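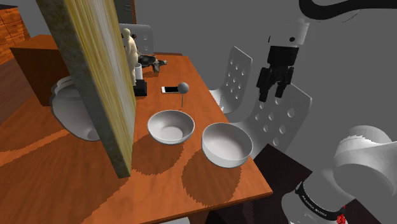 Fidurby tabletop scene pack — worth paying for?

Posted in: Simulation and software

pellworm
Has anyone here bought the Fidurby tabletop pack? It's 44 furnished rooms with a library of household objects, sold as ready to use for pick and place work with a simulated arm. They want 800 for a single-seat licence, and the price goes up to 900 at the end of August. We're a small outfit and I'd be paying for it out of the same pot as a new gripper, so I'd like to hear from people who have used it for more than an afternoon.

Main things I want to know are how good the collision shapes are, and whether you can swap objects without the whole room falling over.

oddsocket
Had it since spring. Collision shapes are mixed. Bowls and cups are good, with a proper hollow inside, so you can drop things into them and they stay put. Chairs are not so good. The ones with the holes punched in the backs look fine, but the collision shape is a solid slab. Doesn't matter if you only want them as obstacles.

Swapping objects is easy. Each room has a plain text file listing what goes where. Change the name, restart, done.

tarn_and_fell
I'd say save your money. You can get bowls, cups and tables for nothing if you spend a weekend looking, and the arm model comes free with most simulators anyway. What you're paying for is somebody else's tidying up.

oddsocket
A weekend is optimistic. I did it that way first and spent most of it fixing objects that were a hundred times too big or had no weight set. The Fidurby ones all come in at the right scale.

tarn_and_fell
Not all of them. There's a turtle in there nearly the size of the bowls.

oddsocket
Fair. I deleted the turtle.

brackenhill7
We run the Genberg planner on top of this pack, so this might be useful. Two white bowls next to each other on a wooden table is a harder test than I expected. Our planner was happy to grasp either one on its own, but with both out it kept trying to put a finger down between them where there wasn't room. We only found that because the pack shuffles positions for you. Starting from our own layouts we had always left comfortable gaps without thinking about it.

The shuffle also leans big boards against the table, and those are good for testing the camera side. They hide part of the table and throw a long shadow over the top. Our detector was treating shadow edges as object edges for a while.

pellworm
That's the sort of thing I'm after. Do the shadows look right? In the sample picture on their page they were a bit jagged round the edges.

brackenhill7
Jagged on the default setting, yes. There's a quality setting in the render options that smooths them out, but it slows everything down. On our machine it went from 19 frames a second to something I didn't want to sit and watch. We train on the rough ones and do a final check on the smooth ones.

mhz_kettle
Going to disagree with the general mood. The rooms are dull. Flat grey walls, wooden cupboards, a big vase, and you get the same cupboards over and over. If you're training anything that uses a camera, it will learn that the world has grey walls. I moved to the Lernlow rooms for that reason. They cost more, but the backgrounds vary properly.

oddsocket
You can put your own wall textures in. It's in the manual, in the section after lighting.

mhz_kettle
I know you can. At that price I'd expect them to have done it.

tarn_and_fell
Agree with kettle on this one.

brackenhill7
Depends on the job. For grasp planning I couldn't care less what colour the wall is. For vision I'd add my own textures whichever pack I bought.

pellworm
Ours is mostly planning. Real arm is a Franka with a two-finger gripper, and the pack lists that arm as supported. Anyone checked the joint limits against the real thing?

oddsocket
Joint limits matched ours. The gripper needed its closing force turned down — as supplied, light cups shot out of the fingers. One number in the arm file.

mhz_kettle
Cable is for show as well, if that matters to you. It hangs off the arm and looks nice, but nothing collides with it. On our real one the cable is what catches on things.

brackenhill7
Same for us. We wrapped a fat invisible cylinder round that part of the arm so the planner keeps clear. Crude, but it does the job.

pellworm
Good to know. What's support like?

brackenhill7
Slow but they do answer. I reported a cup that sank through the table and had a fixed file back inside a fortnight.

tarn_and_fell
I asked about the licence and never heard back. That was through the web form, mind you.

brackenhill7
Use the email address in the manual. The form doesn't seem to go anywhere. Also try the Ngô sample room before you buy. It's a free download and it has the same file layout as the paid ones, so you'll find out quickly if your setup reads it.

pellworm
Downloaded it just now. Loads without errors, arm moves, bowls stay where they're put. I'll run our planner on it overnight and then decide. If I do buy it I'll post the arm file with our force setting in it.

oddsocket
Please do. Mine was set by trial and error and I'd like to compare.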